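Last updated: April
Reading time: 3 minutes

Bench tips from the Elldale robotics club

We have been at this for three seasons now, and the shop corner finally works the way we want it to. These are the tricks that stuck. Most of them cost next to nothing, and a lot of them are just as handy if you build birdhouses or fix lamps!

Start with paper. Before a gripper gets anywhere near the contest pieces, let it practice on light tubes. Roll a sheet on the slant so the seam winds around like a drinking straw, tape the end, and you have something that shows every mistake. Squeeze too hard and it buckles. Squeeze too little and it slides right out. We love these things. A stack of 30 gets a team through a Sunday session with a few left over.

Stand the tube up in the notch. Beginners always want to grab near the top, and then the bottom swings. Get the middle of the pad snug against the tube first, then close slowly. If the tube leans, open up and try again from the start. Fixing it halfway teaches you bad habits (ask our Pitau team, who had to unlearn a whole season of them).
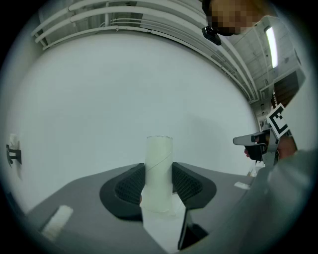
Work in pairs when you use the hand-held grippers. One person holds, the other brings the second tool in from the side, and you both say "got it" out loud before anyone lets go. It sounds silly for about five minutes and then you can't imagine doing it any other way.

Rough up slick pads. Fine mesh drawer liner, cut a hair smaller than the pad, gives a lovely grip on paper and thin plastic. Press it into the recess with double-sided tape and leave it overnight under a heavy book. Don't use glue! We did that on the first Oláh arm and spent an evening picking at it with toothpicks.

Wipe down with a barely damp sponge, then a dry cloth. Dust from cardboard is the worst. Keep anything wet well away from printed markers, which curl at the corners and then won't read properly. Matte paper is better than glossy for those, too. Glossy throws the overhead lights straight back at you.

Cord ends: shrink tube if you have it, a dab of clear nail polish if you don't.

Screws go in a muffin tin, in the order they came out. Top left is the first one. When you put the thing back together you start at bottom right and go backward, and it feels wonderful.

Write down every try, even the bad ones. Our log for the Pavent Cup practice stands at 1815 grabs, and it was the log that showed us most of our drops came in the last half hour, when everybody was tired and hungry. Now we break for sandwiches at four and drops are way down.

Label your batteries with painter's tape and the month you got them. Charge them on a bare metal tray, never on the couch, never in a backpack.

Flattened tubes make great shims, by the way. Keep a shoebox of them under the bench.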